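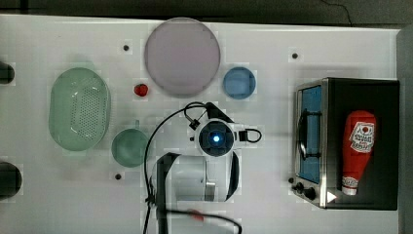

*By Verna Holloway*

I moved into a smaller place last November, and the kitchen came with one drawer, a shallow sink and a stretch of counter I could cover with my two arms. So I've had to get smarter about washing up and putting away, and a few people have asked me to write down what stuck. These are in no special order.

**Wash plastic first.** Plastic bowls and cups hang on to grease like nothing else, and once the dishwater has had a skillet in it you're just moving the oil from one thing to another. I do plastics in fresh hot water with a good squirt of soap, then glasses, then plates, then whatever the dinner was cooked in.

**Tomato stains.** My poor old Peixoto storage tub went orange the first week I had it (chili, my own fault). Baking soda and a little water, mixed to a paste and left on overnight, took out most of it. A sunny windowsill took out a bit more. There's still a faint ring and I've made my peace with it.
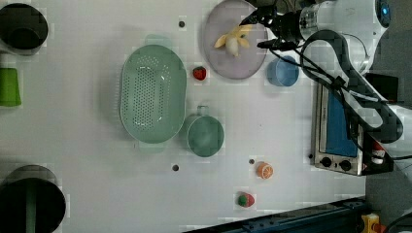
The other thing that helps with stains is a quick rinse in cold water before anything hot touches the plastic. I keep forgetting this and then remembering it with my hand already on the hot tap!

**Stack by shape.** I used to stack by what went with what, which looked nice and wasted half the shelf. Now all the round things live together, biggest at the bottom, and the long or oval things stand on their sides in a wire file holder from Stundell. It cost me 98 cents at a yard sale and I'd have paid six dollars for it, easy.

**Lids.** Oh, lids. I went through the whole pile one evening and anything that didn't fit a tub I could find went into the recycling. The rest stand upright in a loaf pan. If a tub loses its lid now it becomes a drawer divider — rubber bands, tea bags, those little clips from bread bags. 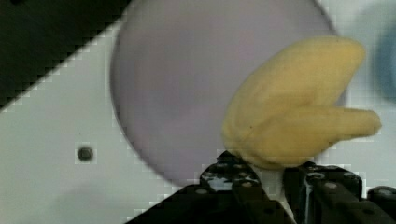
You do have to be strict about it, though. I let two odd lids stay "just in case" and by spring there was a whole family of them in there again.

**Smelly sponge.** Two minutes in boiling water in a saucepan, then squeeze it out with tongs and stand it on its edge to dry. If it still smells after that, it goes to scrub the trash can and then into it.
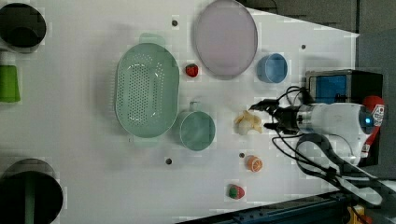 Strainers are the last thing I'll fuss about, and the one I was worst at. Starch from rice or pasta dries in the holes and sets like glue, so rinse from the outside in, right away, while the food is still steaming in its bowl. An old toothbrush gets the stubborn ones. If yours is like the pale green oval one, with all those small holes packed across the bottom and a short flat handle at each end, brush around where the handles join too, as gunk loves a corner. Mine dries upside down on a folded towel. I did try a Sterow drying mat for nearly a month and went back to the towel, which can go in the wash with everything else.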